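Borwood Community Supper Finds a Bigger Home for Its Second Winter

BORWOOD, February 4, 2000 - If you have walked down Onden Street on a supper night lately, you will have noticed the smell of onions well before you reached the door, and probably a few neighbors on the steps with their coats still buttoned, chatting away as though it were the middle of summer. The Borwood Community Supper, which began last September with a borrowed stockpot and a sign taped to the library window, is moving into the old Idonard Hall at the end of the month, and the people who have eaten there all winter could not be more pleased.

The supper is the idea of Leidy Marulanda, a retired school cook who missed feeding a crowd. She had in mind a single pot of soup and perhaps a dozen guests. By the time the leaves were down she was making two kinds of soup, a tray of cornbread and whatever the weather seemed to call for, and the little room behind the library was so full that people ate standing up with their bowls on the bookshelves (the librarians have been very good about it).

"I used to know how many were coming because the school told me," Marulanda said. "Now I just look out the window and add potatoes."

She has kept a tally in a spiral notebook all the same, and as of last week it stood at 2,533 meals. Everyone is welcome and there is no charge, though a coffee can by the door collects what people care to leave.

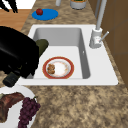 Idonard Hall has stood mostly quiet since the dance school moved out, and it needed a good deal of love before anyone could cook in it. The town agreed to let the supper have the building for a modest rent, and a pancake breakfast, two raffles and a very long evening of fiddle music brought in $3,722 toward the wiring and a secondhand stove. The goal is $4,000, and the organizers think the coffee can may get them the rest of the way.

Rehema Shemweta, who bakes the bread, is looking forward to a proper table for her dough, having spent the winter kneading at home and carrying the loaves over in a laundry hamper lined with dish towels. Cristian Paucar has promised to bring his accordion on opening night, and has been asked by several people, kindly, to learn a second waltz.

For some of the regulars the supper has come to mean a good bit more than a hot meal. Kylie Lowther moved to Borwood in the fall with two small boys and did not know a soul. "The first night, a lady I had never met cut up my son's chicken while I found him a chair," she said. "We have been coming ever since, and now he asks for her by name."

The first supper at Idonard Hall will be lentil stew with Shemweta's brown bread, and apple crisp for as long as it lasts. Doors open at 5:30. Parking is behind the feed store, and anyone with folding chairs to spare is asked to leave word at the library desk.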